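How to Show a Robot a Job

This site uses cookies to remember your settings and count visits. Accept all — Reject all — Manage choices

A robot arm does not know what a drawer is. It has motors, a few sensors and a computer. If it is to open a drawer, somebody must either write down every movement as instructions, or show it. This page is about showing.

The robot used for the practice job on this page is made of numbers inside a computer. It has two arms, each with a gripper, and it works at a small cabinet with things standing on top. The job is called Skatgate. A person steers the arms from a desk, and the computer keeps a record.

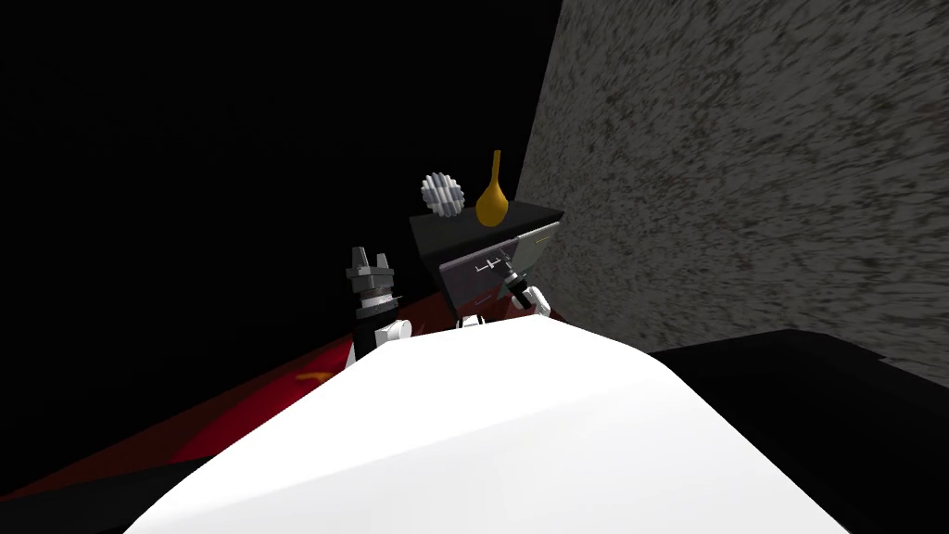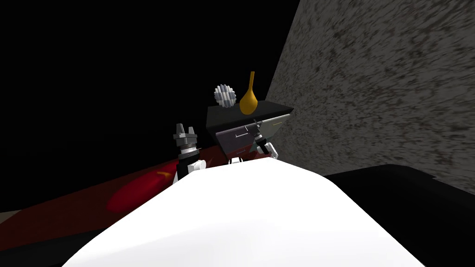 The first two views look over the robot's white body. The third has a gripper with its two fingers apart.

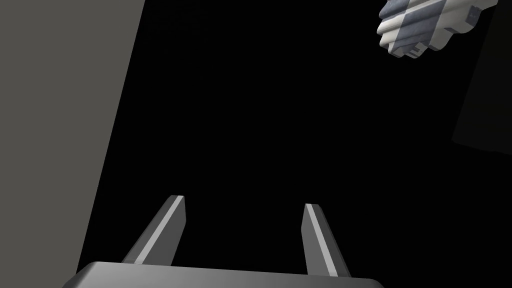
There are two main ways to show a robot a movement.

The first is by hand. The motors are set so that the arm goes slack, but not so slack that it falls. A person takes hold of the arm and moves it through the job. Each joint in the arm has a sensor that measures how far it has turned. The computer writes down those measurements many times a second. Later the motors can be told to go through the same list of positions.

Moving the arm by hand is simple to learn. It has two drawbacks. A heavy arm is tiring to push about, and the person's own hands and sleeves may get in front of the robot's cameras. It also cannot be done at all with a robot inside a computer, as there is no arm to take hold of.

The second way is by remote control. The proper word is teleoperation. "Tele" comes from a Greek word meaning far off, but the person may be sitting very close. They hold a controller in each hand. When the left controller moves forward, the left gripper moves forward. A trigger closes the fingers. Letting go of the trigger opens them.

Remote control works for real robots and for simulated ones. A simulation is a computer model that follows rules about weight, pushing and sliding. If a simulated vase is knocked off a shelf, it can be put back by pressing a key. This is useful for beginners.

What gets recorded

One complete go at the job, from start to finish, is called a demonstration. Each demonstration is stored as a long table. Every row of the table is one moment. It holds:

— the angle of each joint in both arms
— how far apart the fingers of each gripper are
— what the cameras saw
— what the person told the robot to do next

The last item matters most. The learning program looks at the other items and tries to guess it. At first the guesses are poor. The program compares each guess with what the person did, makes a small change to itself, and tries again.

For Skatgate we recorded 164 demonstrations. Impi Tuominen and Kauko Eskola did the steering. One demonstration came to roughly 600 rows. The recordings are kept in a program called Notel, which lets you play them back slowly and look for mistakes.

Why one demonstration is not enough

Suppose you showed the robot the job once, with the cabinet in one place. The robot could copy you exactly. Now suppose the cabinet is moved by the width of your thumb. The robot makes the same movement as before and its fingers close on air.

So the starting position is changed between goes. The cabinet is turned a little. The arms begin higher or lower. The program then has to find out what stays the same each time, such as the fingers needing to be at the handle before they pull.

Mistakes need care. If a person misses the handle, goes back and tries again, that demonstration can be kept. It shows the robot how to recover. If the person gives up halfway, it is thrown away. Slavica Hoxha checks the recordings, and she removed seven from the first set.

Why it is harder than it looks

When you open a drawer, your fingers feel the handle. A person steering by remote control often feels nothing. They must judge everything by eye. A flat screen does not show depth well, and a gripper can appear to be touching something when it is still in front of it. Using more than one camera helps. A camera fixed near the gripper gives a close view of the fingers, and another placed higher up takes in both arms.

New drivers tend to move too fast. Eetu Pitkänen, who trains them, asks for five slow practice goes before anything is recorded.

Words to know

Gripper: the part at the end of a robot arm that holds things.
Joint: a place where the arm can bend or turn.
Teleoperation: steering a machine by remote control.
Demonstration: one recorded go at a job.
Simulation: a model of something, run on a computer.

Written by Elli Kokkonen. Last checked 2020-05-08.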